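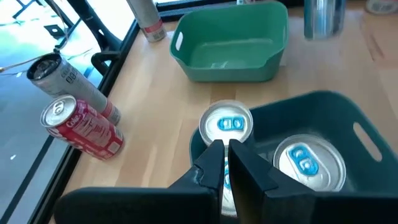 One listener at the Drillgate talk asked whether aluminum can really go round again and again, and I love that question. Yes! It melts, it rolls, it comes back.

So, slide 2. Start with the street trial in Liretti: 357 homes, sorting at the door. Pause here - let them guess how many kept it up past November.
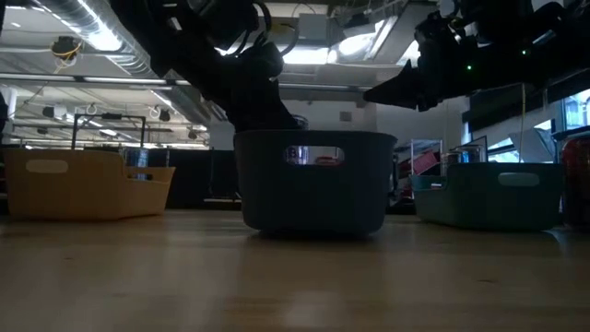 Then the Valente numbers, quickly. Nearly 40 homes dropped out, mostly over glass. Leave time for questions, we have 45 minutes and they will want to talk about glass!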